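Storing and Moving Flat Panels in the Shared Workshop
August
By Kęstutis Luik

Our group had to study how flat panels are kept and moved in the workshop at Rarbridge, and to propose a better order. I worked together with Ayantu Tefera, and our supervisor was Boris Grgić.
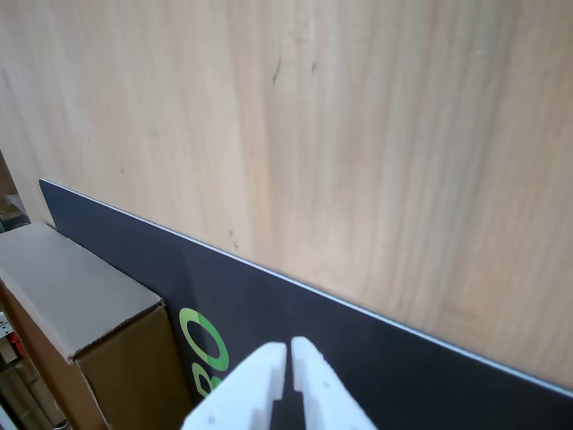 The workshop receives panels in many sizes, and for a long time they were put against any free wall. When a student needed one from the back, all the others had to be moved first. We observed this work during 6 weeks and wrote down every time a panel was taken or returned. A search took five minutes on average, and in the worst case over 30.

We found two main difficulties. The first is that panels lean at different angles, so the lower ones carry weight and can bend. The second is that light wood surfaces get marked easily by the edge of a harder board. Small dark lines in the grain are natural and should not be confused with damage, but in our first list we made this mistake several times, and Ayantu had to check the list again.

Our proposal is a simple rack with vertical divisions. Wood goes on the left side, dark and printed boards on the right, and cardboard boxes are kept on a separate shelf. A sheet of felt is placed between two panels of different material. We built one division as a test and used it from Monday until the end of the week. The felt moved down when panels were pulled out quickly, so it must be fixed at the top with two clips.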